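**Members' Forum > Finishes and Care > Oiling the new reading room tables**

**Pruteo_Facilities** wrote:

Members are invited to comment on the proposed care schedule for the reading room tables before it is adopted in December.

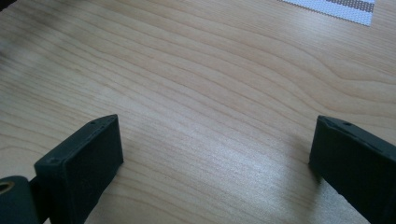
The draft provides for one coat of hard wax oil each year, applied after a light rub with 600 grit paper. There are 26 tables to be treated. The room would close for up to 100 hours so that the oil may cure fully.

**aidoo_bindery** wrote:

I support the yearly coat but must object to the paper. On pale timber, 600 grit leaves the surface too closed to take oil evenly. We use 300 in the bindery and have had no complaints.

**Skesetti** wrote:

With respect, I disagree with the previous member. A grit of 300 is suitable for bare wood - it is too harsh for a surface that is already oiled. I would ask instead whether a yearly coat is needed at all. Soap and a damp cloth should suffice in most years.

**aidoo_bindery** wrote:

Soap will not remove ink. The tables nearest the issue desk receive far heavier use than the others and should be assessed separately.

**Brurkico_Reader** wrote:

May I request that the closure avoid the examination period? The smaller room upstairs is full by nine in the morning as it is.

**Pruteo_Facilities** wrote:

The closure dates will be reviewed. A test patch using both grades of paper will be made on the underside of one table, and the draft will remain open for comment until then.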